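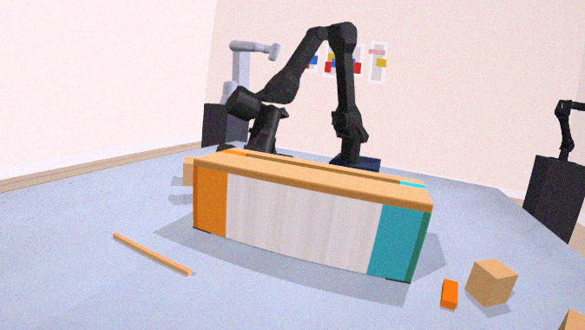

Wine Bar and Tastings Assistant, Grirkstead

Seixas is a small wine shop with a bar at the back, in Grirkstead, near the old corn market. We sell mostly Portuguese wines, with a good shelf from Spain and a small one from England. I opened it with my business partner Ona Hunt after working for a long time in the cellars of other people. Now we are looking for one person to join us, to work in the bar in the evenings and to help with our tastings.

The job starts in March. It is a permanent position, part-time, with evening hours and one afternoon each week which we agree together.

What you will do

You will serve wine by the glass and by the bottle, with small plates of cheese, tinned fish and bread. You will talk with the customers about what they like to drink and help them to choose. Many of our guests come in for the first time and are a little shy with the names on the labels, so it is important to be kind and not to show off.

Twice a month we hold a tasting in the bar. You will prepare the glasses, print the sheets, pour for the guests and sometimes present a wine yourself. We will not ask you to present before you feel ready. We also go to Silletby for the food market, where we have a table and pour samples, and we would like you to come with us when your hours permit it.

The rest is the ordinary work of a bar: polishing glasses, receiving deliveries, writing the board, checking the fridges, closing the till. Wine boxes are heavy and the cellar has a steep stair, so please consider this before you apply. If you have a difficulty with lifting but you like everything else in this advertisement, write to us anyway and we can discuss how to divide the work.

Who we are looking for

You must be 18 or older. You should have worked with the public before, in a bar, a restaurant, a shop or something similar. Knowledge of wine is welcome but it is not necessary. We prefer a person who is curious and who remembers what a customer said last time. If you speak Portuguese or Spanish it will be useful with our growers, who telephone often and at strange hours.

Please be honest about your evenings. The bar closes at 11 pm and we usually leave half an hour later, after cleaning. The last bus to Silletby goes before this, so if you live on that side you will need your own way home.

What we offer

We pay above the minimum wage, and the exact rate depends on your experience. We will tell it to you before the interview, so that you do not travel for nothing. Tips are divided equally between everybody who worked that evening. You will have paid holiday, a meal on each shift and a staff discount on bottles.

After your first 3 months we will pay for a beginner's wine course, with the exam, if you wish to take it. We also close the bar for one week in the harvest season and travel to visit a grower. Last time it was Plinanum, a very small estate where the family still treads a part of the grapes by foot. The trip is not obligatory, but the travel and the bed are paid by us.

How to apply

Please send us a CV and a short letter, or bring them to the shop in the afternoon and ask for Ona or for me. In the letter, tell us about one drink that you enjoyed and why. It does not need to be wine. A good answer about tea or cider is better for us than a long one copied from a book.

We will invite the people we would like to meet for a conversation of 45 minutes in the shop. After this there is a paid trial evening, when the bar is open and you can see if you like us too. We try to reply to every letter, also when the answer is no.

If you have a question about the hours or the work, you can telephone the shop before we open the bar at 5 pm. After this time it is too noisy to talk properly.

Lourenço Serrano
Seixas, Grirkstead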